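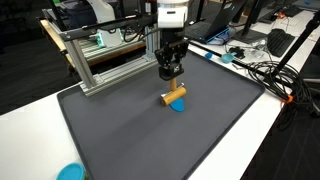 Felista Wanyama had rolled dough at Brimby for so long that she could tell the weather by it, and on the morning they let the arm try, she came in at four with her own apron and a lot to say.

"It presses like it's scared," she told Gillespie Munro.

"It doesn't get scared."

"Then why does it press like that?"

Gillespie loved this. He had spent the spring writing motion code in a back room in Orkwood with a bag of clay for company, and at last he had a person who could tell him what was wrong! He turned the laptop so she could see the force numbers (she ignored them) and asked her to show him.

So she rolled. She leaned from the hips, let go early, and gave the dough a little quarter turn with the side of her hand, so quick he had to ask for it again, and then again, until she was laughing at him. "You want my elbows too?"

"Yes! Everything. Elbows, all of it."

By July the arm was doing 300 rounds before breakfast. They weren't Felista's rounds, a shade thick at the rim, but the Condlow shop took them and asked for more. Her wrists stopped waking her at night. That was the part she told her sister about on the phone, over and over, how she'd slept clean through and missed her alarm.

What she hadn't expected was the talking. At the old bench you rolled with your head down. Now she walked the line with a scraper in her pocket, tasting, poking, sending a batch back, and the new kids followed her around asking why. Why more water today? Why leave that one another ten minutes? She'd never had to put it into words before, and she found she had a great many words.

The day they hit 430, Gillespie ran out onto the floor waving a printout. Felista pinched the edge of the nearest round and held it up to the window.

"Thick," she said.

"Still?"

"Better, though. Much better." She was already tying her apron tighter. "Come on, bring your computer. I'll do it slow."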